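# Surnent "Niltham" reissue: which master is on the streaming version?

**wuvent_tapes** wrote:

Starting a separate thread so the release news thread stays readable. I have the original CD of Niltham and the new reissue as a 24-bit download, and I have access to the streaming version. The three do not match. Details below the photo.

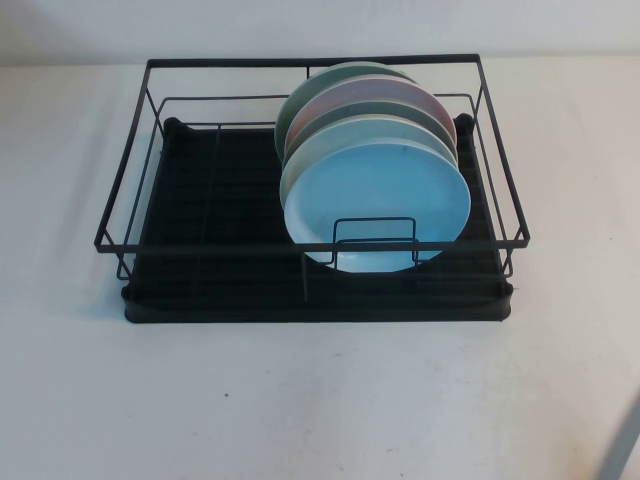 *Black wire dish rack with its drip tray, white tabletop.*

Method: I captured the stream digitally with volume normalization off, aligned all three at the first snare hit of track 2, and level-matched by RMS over the first verse.

- Original CD: peaks well under full scale, no clipped samples.
- Reissue download: louder, limited, but the waveform tops are not flat.
- Stream: louder again, flat tops on nearly every kick.

The label's page says the stream and the download come from "the same new transfer." Same transfer, possibly. Same master, I don't think so.

---

**lowshelf** wrote:

Which service, and which quality tier? If you captured a lossy stream, the decoder can push peaks over full scale and your capture will clip them. That gives flat tops that are not in the source file.

---

**wuvent_tapes** wrote:

Lossless tier. I should have said so. I also ran the lossy tier for comparison and it shows the same flat tops in the same places, plus a few overs of its own.

---

**pressing_514** wrote:

I bought the reissue LP in March and it sounds like neither. There is more below 100 Hz than on the CD, and the tambourine on "Maglaya" is pulled back. My guess is three masters: one for vinyl, one for download, one for streaming.

---

**lowshelf** wrote:

An LP will differ from a digital file even with identical source audio. Cartridge loading alone can move the top end enough to pull back a tambourine. I wouldn't count it as evidence of a third master.

---

**pressing_514** wrote:

I have had the same cartridge and preamp for years and I know what they do. The bass difference is not a loading issue. Loading doesn't touch 100 Hz.

---

**lowshelf** wrote:

Agreed on the bass. Arm and cartridge resonance sits lower than that, so it isn't the likely cause either. I'll concede that the LP cut may have its own EQ. The tambourine I still wouldn't bet on.

---

**gatefold_ned** wrote:

Has anyone checked track lengths? On my copy of the original CD, "Maglaya" has a long fade with the organ still audible at the end. On the stream the fade finishes sooner. If the lengths differ, the transfer differs, or somebody redid the fades.

---

**wuvent_tapes** wrote:

Checked. The stream and the download both end seven seconds before the CD does. The fade starts at the same point and is steeper on both. So the two new versions share an edit, which supports the label's wording about one transfer. The limiting would be a later step applied to the stream only.

Null test, download against stream: after level matching, the residual is low in the quiet passages and jumps on the drums. That is what I would expect from one source with an extra limiter on it. CD against download does not null at all. There is slow speed drift between them, so the tape was played again for the reissue.

---

**halftrack** wrote:

Speed drift could also come from the CD side. The first CD issue of this album was not necessarily made from the master tape. A lot of discs from that period were cut from an equalized production copy. So the drift tells you there were two playbacks, and it doesn't tell you which one ran at the right speed.

If there is mains hum on the tape you can use it as a reference. Look at the gap before track 5, where the amp is left open.

---

**wuvent_tapes** wrote:

Good idea. The hum in that gap is slightly sharp on the CD and very close to nominal on the download. One gap is not much data -- the hum only lasts a couple of seconds -- but on that basis the reissue runs closer to the correct speed.

---

**dry_mix** wrote:

I disagree with the premise that the stream is worse. With normalization on, which is the default for most listeners, it gets turned down and the difference I hear is small. I did 30 blind trials of stream against download on headphones, matched, and scored at chance.

---

**lowshelf** wrote:

Which passage did you use?

---

**dry_mix** wrote:

The opening of track 1.

---

**lowshelf** wrote:

That is guitar and voice only. By the null test above, the files are almost identical there. Try the last chorus of track 2.

---

**dry_mix** wrote:

Fair. Repeated with the last chorus of track 2, same number of trials. This time I was well above chance. The kick loses its front edge on the stream. I still think it's minor at normal listening levels, and I would not pay for the download on that basis alone.

---

**gatefold_ned** wrote:

I would pay for it to get the right speed, but I'd keep the CD for the full fade. Irritating that there is no single version with both.

---

**halftrack** wrote:

The mono single of "Maglaya" fades even earlier, for what it's worth, so the short fade may be modeled on that. Does the reissue booklet list the tape sources?

---

**wuvent_tapes** wrote:

The download came with no booklet. pressing_514, is there anything on the LP insert?

---

**pressing_514** wrote:

Insert says "transferred from the original stereo reels" and gives a separate credit for the lacquer cut. Nothing on EQ. Nothing on the fades. I'll time the LP side tonight and post the length of "Maglaya."

---

**pressing_514** wrote:

Timed it twice. The LP has the long fade, same as the CD within what I can measure with a needle drop.

---

**lowshelf** wrote:

Then I withdraw the objection. The LP has its own master, or at least its own edit.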